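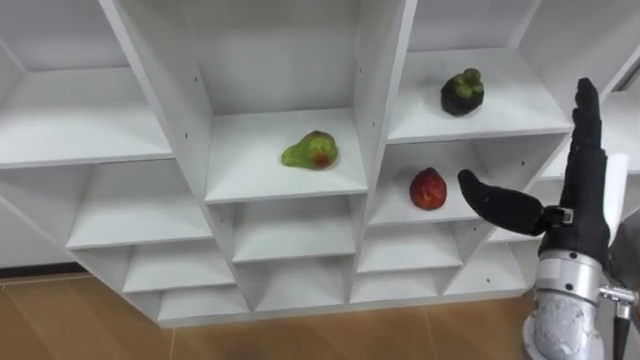 Green pear-shaped fruit with a reddish-orange blush, on a white shelving unit.

# Tosonbridge Rainfall and Frost Records

12 shares | 3 comments

Daily rainfall totals and overnight minimum temperatures from 18 stations in the Tosonbridge district. Records are supplied as one file per station.

## Contents

- 669 station-months of rainfall, in millimetres
- 305 station-months of minimum temperature, in degrees Celsius
- Station notes, including moves and changes of gauge

## Method

Gauges are read at 9 am and the total is entered against the previous day. Months with more than 10 missing readings have been left out. No values have been adjusted for station moves.

## Known limits

Snowfall is under-recorded at Worku and Etier. The January readings from Faveck are provisional.

## Maintainers

Azra Radonjić (data), Evanthia Kouris (station notes). Corrections should name the station and the month.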